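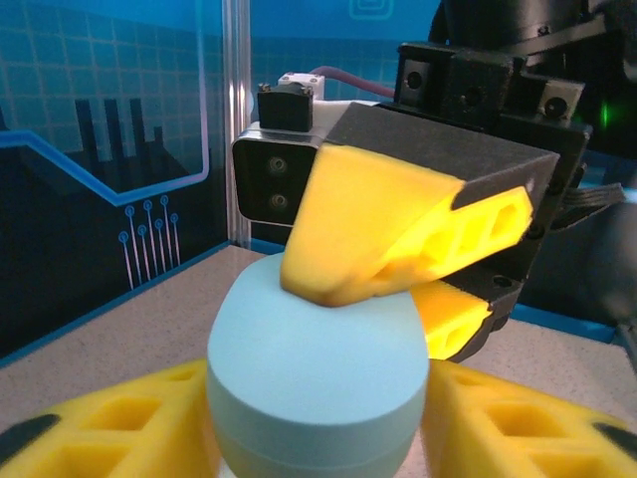

Do I need a background in robotics to apply?

Most of our operators started without one, and training is paid from the first shift.

Home | Open roles | Sites | Pay and rosters | Contact

Last updated: July

Teleoperation Data Operator (two-arm stations)
Stadeo, Skarnine site
Casual, with a review for part-time after 3 months

Role

Stadeo collects demonstration data for learned manipulation policies. Operators drive a pair of robot arms through short tabletop tasks using a leader rig. Joint positions, gripper width and wrist camera video are recorded for each attempt. The recordings are used to train the Ireo policy, which is then tested on the same stations.

The current task family covers small household and personal items: picking up, passing from one gripper to the other, standing objects upright, opening and closing lids. The target for this family is 667 accepted episodes per task.

Duties

- Set the objects out according to the task card and vary their start positions as instructed.
- Record episodes at a steady pace. Pauses longer than four seconds are flagged by the software and may be rejected.
- Label every episode as success, partial or failure before starting the next. Failed attempts are kept and must not be deleted.
- Check finger pads, cables and camera mounts at the start of each shift and log any wear.
- Write a short handover note covering faults, skipped cards and any change to the station.

Small hinged objects make up a large share of the work at present. The arms have no force feedback, so contact has to be judged by eye from the wrist views.
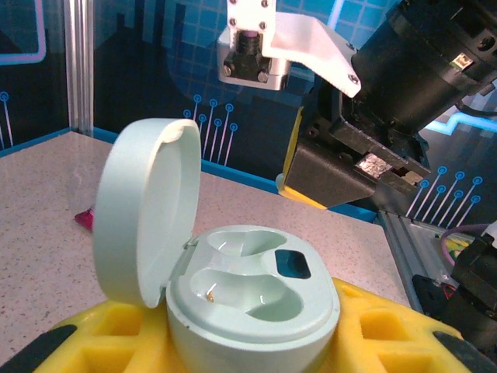

Earbud case with the lid open, wrist camera view.

Requirements

- Good close vision, corrected or uncorrected, and normal colour vision.
- Able to sit or stand at a station for 50-minute blocks.
- Steady hands. Experience with sewing, soldering, dental work, model building or similar is useful.
- Clear written English for labels and notes.
- Right to work in Australia.

Programming is not part of the role.

Hours and conditions

Shifts start at 9 am or 1 pm and run for four hours, with a paid break. Operators are rostered for at least three shifts a week. Payroll and leave are handled by Govindasamy, our labour hire partner. Pay is hourly and does not depend on the number of episodes accepted.

Selection

Shortlisted applicants attend a practical trial at Skarnine. The trial consists of nine episodes on a task not seen beforehand, following a short practice period. It is paid at the full rate. Results are assessed by Razia Sial, data collection lead, and applicants are told the outcome within a week.

How to apply

Send a one-page résumé and a note of your available shifts through the form on the Open roles page. A cover letter is not required. Questions on the work itself can be addressed to Syahrul Tjoa, station supervisor, using the same form. Applications close at 5 pm on the last working day of the month.

Related roles

Episode Reviewer, Ireo
Station Technician, Skarnine
Task Card Writer (contract)
Leader Rig Assembler, evening shift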